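Gotau N324 Wireless Adapter – Driver and Setup Page

I've been selling the Gotau N324 from this page for a good while now, and most of the mail I get is about the driver, so I'm putting the driver stuff first. If your adapter lights up but your laptop can't see any networks, you almost certainly need to remove the old driver and put the new one on. It's a small job! Give it 18 minutes if your machine is slow (mine is).

The adapter works in any normal USB port, though I'd plug it straight into the laptop and skip the hub. I tried it through an old Anasby hub at home and the connection kept dropping every time I started a download.

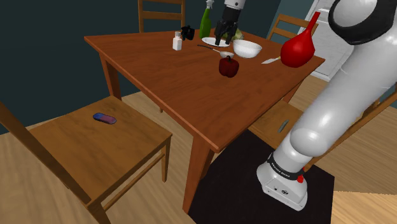 The disc in the box has driver version 2 on it, and I'd leave it in its sleeve. Version 4 is the one you want – it wakes up properly after sleep, and the little Huaranga signal tool comes bundled with it. You can say no to the tool during setup if you don't like extra icons by the clock. I kept it for a week and then took it off again.

How to install:

1. Unplug the adapter and close anything you're working on.

2. Open your list of installed programs, find Gotau Wireless and remove it. Restart when it asks.

3. Run the version 4 installer, and plug the adapter back in only when the window tells you to. I know it's tempting to do it early, but then the system grabs its own driver and you get to start over.

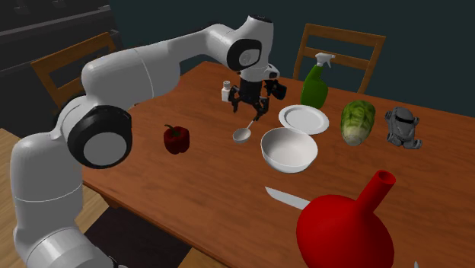
4. Pick your network, type in your password and restart one more time.

If you see a "device cannot start" message after all that, try a different port before you write to me. Angus McIver wrote in January with that exact error on a Dretosura notebook, and moving the adapter to the port on the other side fixed it for him. The adapter comes with a short extension cable and a cap – please don't ask me for spare caps, I've run out.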